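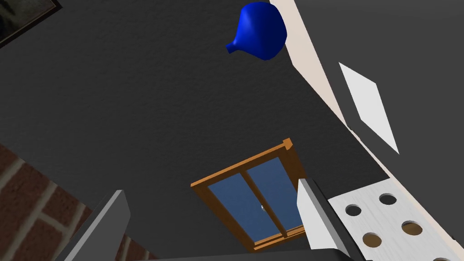
Feb 15, 2025

Chores trial, Kwofie sim, wrist camera. Kitchen-and-hall tasks again, the Draluter policy this time, same seeds as the November batch.

261 episodes in total. 139 counted as done by the checker, 75 timed out, rest dropped or knocked something. Better than last time but not something I'd let loose in a real house. Wiping is nearly there. Cupboard doors fine if the handle is a bar, hopeless with knobs.

Tidying ornaments is still the bad one. Blue vase in particular. Glossy, round body, short narrow neck, so where do you grip it? Neck is the obvious place but the approach angle comes out silly and the wrist ends up rolled right over. Fingers open, nothing in them, wall and window all on the slant. Planner seems happy with that. I am not.

Tried Nuser grasp scores instead of ours, no real change. Teh sim friction on shiny things is probably too low anyway, need to check against the Hotuvus bench numbers before blaming the policy.

Shop-floor set (bins, trays) not touched yet. Expect it to be easier, everything is square.

To do:
- cap wrist roll, rerun seed 256 first
- vase upright start only, then on its side
- checker passes a wipe if the cloth just touches the table, fix taht
- ask for disk space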